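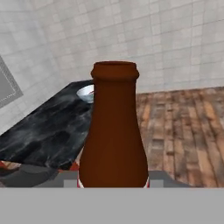
Brown bottles all look alike until you try to match two of them, according to a reader's comment left under the first version of the article, and anyone who has sorted old glass on a kitchen table will know the feeling. The range of browns is huge!

Search Flusum Search Go Clear

Amber glass

By the Flusum editors
17 February 2026
141 shares 6 comments

Amber glass is brown or reddish-brown glass used mainly for bottles and jars whose contents are harmed by light. It is one of the oldest glass colors still made in very large amounts, and one of the most useful. Beer, cough syrup, hydrogen peroxide, vanilla extract, essential oils and darkroom chemicals have all been sold in it. The color runs from pale honey through orange and red-brown to a shade so dark that it looks black until you hold it up to a window.

The name comes from fossil tree resin, though there is no resin in the glass. Bottle makers in the United States usually say "amber," while shoppers mostly say "brown," and both words mean the same material.

How the color is made

Ordinary bottle glass is sand, soda ash and limestone melted together, often with a good share of crushed old glass, called cullet. Left alone, a batch like that comes out slightly green, thanks to traces of iron in the sand. To get amber, the glassmaker needs three things in the pot together: iron, sulfur and a source of carbon such as powdered coal or coke.

The carbon takes oxygen away from the melt. Part of the sulfur then changes to sulfide and teams up with iron to form what glass chemists call the amber chromophore, a tiny grouping of atoms that soaks up blue and violet light with amazing strength. Very little of it is needed. A small shift in the carbon can push a whole furnace toward green or toward a murky olive, and bringing it back can take days.

Early glassmakers knew none of the chemistry and still made beautiful brown glass, sometimes by accident. Wood ash, smoky furnaces and dirty sand all played a part. That is why hand-blown amber bottles vary so much, and why two bottles from the same works may look like strangers side by side.

Why it protects

Light carries energy, and the blue, violet and ultraviolet end of the range carries the most per photon. Amber glass absorbs strongly there, with much less absorption once the wavelength gets past 500 nanometers. Yellow, orange and red light pass through fairly well, so you can still see how full the bottle is.

Beer is the best-known case. Hops give beer its bitter compounds, and when light reaches them in the presence of riboflavin (vitamin B2, which beer naturally contains) they break down and form a sulfur compound that smells very much like skunk spray. People can detect it in tiny amounts. Clear glass gives almost no protection and green glass gives a little. Amber does the job far better, though a brown bottle left in strong sun for long enough will still go off.

Medicines are the other big use. Some drugs and vitamins lose strength in light, and pharmacists were reaching for colored glass long before anyone could measure what it did. Cobalt blue was popular too, and it is gorgeous, but it lets through plenty of the very light that does the damage.

Shapes and finishes

Amber glass can be blown or pressed into any form that clear glass can. In bottles, the part at the top that takes the closure is called the finish. The word goes back to hand blowing, when shaping the lip was the last job done on the piece. Below it come the neck, the shoulder, the body, the heel and the base.

A thick, rounded lip helped a bottle stand up to corking and made it easier to grip. Crown caps called for a narrower, more exact ring, and screw caps for a molded thread. Long necks are handy to pour from and hold, and short, stubby ones pack better in a crate. Collectors can spend a whole happy afternoon on lips alone.

Collecting

Old amber is a wonderful place to start a bottle collection, partly because so much of it was made. Bitters bottles, whiskey flasks, snuff jars and druggists' rounds turn up at yard sales, in old dumps (ask the landowner first) and under floors. Color names are a hobby in themselves: honey, root beer, tobacco, chocolate, puce, old amber, yellow-olive.

The Makhubela color chart, drawn up for the collectors' fair held each September at Skindemthorpe, divides the browns into 37 named steps. Its users argue cheerfully over the middle of the range. Lighting makes a big difference, and the chart is meant to be read against a white card in north light, never under a warm bulb.

One thing to watch for is treated glass. Clear and purple pieces are sometimes heated or irradiated to change their color, and certain kinds come out brown. The result tends to look flat and oddly even, with a slightly smoky cast. Comparing it with an untouched piece is the quickest way to learn the difference.

Recycling

Glass can be melted and reshaped over and over without wearing out, but colors need to be kept apart. A little amber in a clear batch will tint it. Amber furnaces are more forgiving of mixed colors, within limits, as green cullet brings chromium with it and can drag the shade off.

Optical sorters now do most of this work, blowing unwanted chips out of the stream with puffs of air. The small Tusetti works takes sorted cullet for its pharmacy jars and adjusts each batch by adding carbon, much as its founders did, only with better instruments.

See also

Bottle finish
Cobalt glass
Crown cap
Cullet
Lightstruck beer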